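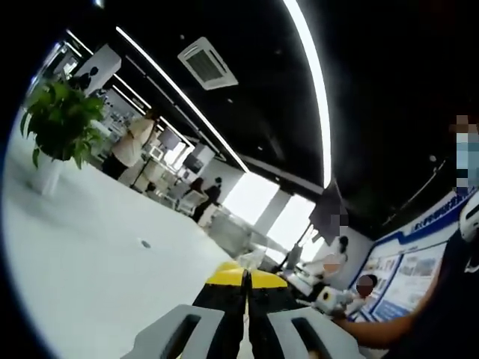

Is the Sheehan floor open to the public now? Parts of it. The front hall opened at 9 a.m. and the back offices follow later in September.

The refit of the old Sheehan building is done, or near enough. White floor, black ceiling, new strip lights, plants going in. Tenants got their first proper walk through this morning and most of them looked up before they looked at anything else.

The hall will be shared between Gillska, the design firm that has been on the second floor for years, and Carov, a smaller outfit that moves over from the river side. Gillska gets it for meetings and client days. Carov wants it for shows. Who gets it when is still being worked out - there is a sign-up sheet by the elevator for now.

Biggest change is the ceiling. The old tiles came down in the spring and the landlord decided not to put new ones up. Everything overhead was painted black and LED strips went in at angles, not in rows. Lieselotte Diekmann, who drew up the plan, said the straight rows made the place feel like a supermarket.

"We tried it on paper four or five ways," Diekmann said. "The black was a hard sell. People hear black ceiling and think it's going to be a cave. Then you turn the lights on."

The air conditioning is set into the ceiling too, with square vents. It replaces window units that rattled and leaked on the sills. Tenants had complained for years. One of the new vents was blowing too hard this morning and a crew was due back after lunch to look at it.

Then the floor. It's white and it's shiny and not everyone is sold. Cleaning will be done every evening instead of twice a week, and the extra cost is shared out among the tenants. Small offices pay 17 dollars a month more. Bigger ones haven't been told there share yet.

Muireann Ó Néill, who runs the Carov side, is fine with it.

"It bounces the light back up, so you need less of it," she said. "Will it show every mark? Sure. Buy a mop."

Ó Néill said she would of liked a darker strip by the doors, for winter boots. Mats have been ordered. No word on when they come.

Plants are from Groka, a local nursery that rents them out by the month and sends a person to water and dust the leaves. Big leafy ones mostly, in tall pots. The deal runs for a year. Tenants have been asked not to water them on there own, after a few were drowned at another building on the same contract.

On the walls, panels with graphics on them. Gillska did the artwork in house. More panels are planned for the corridor, though the designs are not signed off.

The landlord put the bill for the ceiling paint and lights under what was set aside, but would not give a total. The hall's rental rate for outside groups has been set at 800 dollars for a half day and 1000 for a full day, tables and chairs included. Evening bookings need a 2000 dollar deposit. Tenants book free up to a set number of hours, then pay the half day rate.

Some things are left to do. The side door still sticks. Signs for the restrooms point the wrong way - expect them to be switched by the end of the week. The freight elevator is out until the new controls are in, so deliveries go through the front before 8 a.m.

An open house for neighbors is planned once the back offices are finished. Diekmann will give a short talk at 6 p.m., then coffee. Sign up at the front desk.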